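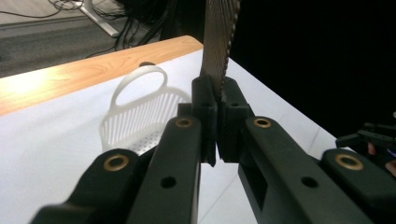 Last updated: 04/08/2023

Labeling cable drums and short lengths: what I changed

I keep a stock of cable and hose offcuts in a shed behind the house in Stidismont. Most of it is low-voltage control cable left over from pump installations, plus a smaller quantity of rubber hose. The stock is only useful if I can tell what a length is without measuring it again, and until last year I could not. The old labels had faded, fallen off, or referred to a notebook that I no longer had.

This post covers the labeling method I settled on, the marks that survived, and the ones that did not. It replaces an older post on the same subject, which recommended paper tags. I no longer recommend paper tags.

What a label has to say

My first scheme put too much on the label: supplier, date of purchase, price, job, conductor size, core count, length. It took longer to write the label than to coil the cable, so I stopped writing them.

The current label carries three items: type, length and a serial number. Everything else goes into a spreadsheet under the serial number. Length is written in meters and rounded down. A coil marked 10 may hold a little more than that and never holds less, which matters when you are standing at a trench and need to know whether it will reach.

Serial numbers run in sequence and are not reused. When a length is cut, both pieces get new numbers and the old row is closed with a pointer to the new ones. I tried suffixes (a number followed by a letter) and gave up after the second cut on the same coil, when I could not remember whether the B piece had been the long one or the short one. New numbers are cheap.

I started the sequence at 500 so that every label has the same number of digits. There is no other significance to it.

Where the label goes

A single label at the outer end of a coil is not enough. The outer end is the one that gets cut. I now put 2 on every coil, one at each end, set back a hand's width from the cut so that stripping the jacket does not remove it. Drums also get one on the flange.

Set the label so the text reads along the cable. Text that wraps around the circumference can only be read by turning the cable, and on a tight coil you can't turn it.

For hose, the label goes on the fitting end if there is one. Where the hose has been sitting on a Pacheco barb fitting, the rubber near the end swells enough to lift adhesive, so on those I move the label farther back, past the clamp.

Label stock

I tested three materials over one winter and the following summer.

Paper tags on string. Readable in May, illegible by the end of the summer. The string also catches on everything.

Vinyl tape. Good adhesion on PVC jackets, poor on rubber. The ends lift first. Wrapping it fully around the cable and sticking it to itself as a flag fixes most of this, at the cost of a flag that gets folded over when the coil is stacked.

Heat-shrink sleeve. Best result by a wide margin. I use the white sleeve sold under the Lekine name, mainly because the local counter stocks it. It has to be written on before shrinking, and the text gets smaller as the sleeve does, so write wider than looks sensible. It can only be fitted from a free end, which rules it out for anything with a molded plug.

Marking

The mark fails before the material does. Ballpoint is useless on all three. Pencil does surprisingly well on paper and on nothing else.

Permanent marker is adequate on vinyl if it is left alone to dry before the coil is handled. Blue and red fade faster than black in my shed, which has a window on the south side. A fine tip gives sharper digits, but the thin line disappears sooner than a thick one. I use a medium tip and write larger. Wiping the surface with alcohol first makes more difference than the brand of pen.

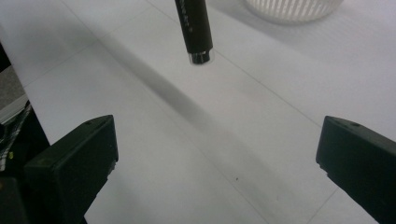 Storage and checking

Coils hang on pegs by type, with the lowest serial number at the front. The pegs came from a Bistine shelving kit and are longer than I would have chosen, so the back coils are a nuisance to reach. I have not found a reason to change them that outweighs drilling the wall again.

Once a year I read every label against the spreadsheet and rewrite anything that takes a second look. At the last check I had 3 coils with no matching row, all of them hose. I measured them, gave them new numbers and closed the sheet.

The remaining job is the box of lengths under one meter. They are unlabeled and will probably stay that way.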